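1,341 views · 8 comments · 40 shares

Handout 8: The gripper gets a camera
Garage Automation, evening section, Wirumum shared shop

Last session we got the Hutard controller to home all its joints without hitting the vise. Tonight we give it eyes, or one eye, close to its own knuckles.

Mounting. Bolt the camera behind the fingers, looking out past them. Tighten by hand, then a quarter turn. The quarter turn after that is how the shop came to own so many cracked brackets.

Focus. A small fixed lens is set for one distance, and your finger will live well inside it. Expect a big gray blur with a robot somewhere behind it. Set focus for the part you want to pick up and let the finger be ugly.

Exposure. Auto exposure averages, and a window wins every average. Point the wrist at daylight and the glass goes white while the finger goes nearly black. Lock exposure with the arm in its working pose — the Iyamu driver forgets the setting on restart, so put it in your startup script.

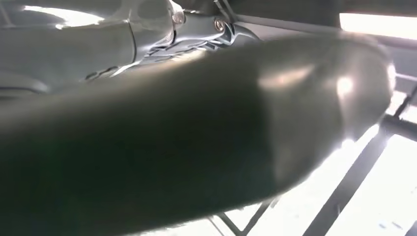 Once exposure is locked, run the Gekar calibration sheet from three heights. If the error gets worse each time, the mount is slipping. Go back to Mounting and reread the part about the quarter turn, with feeling.

For next time: bring your saved settings and one object you don't mind dropping.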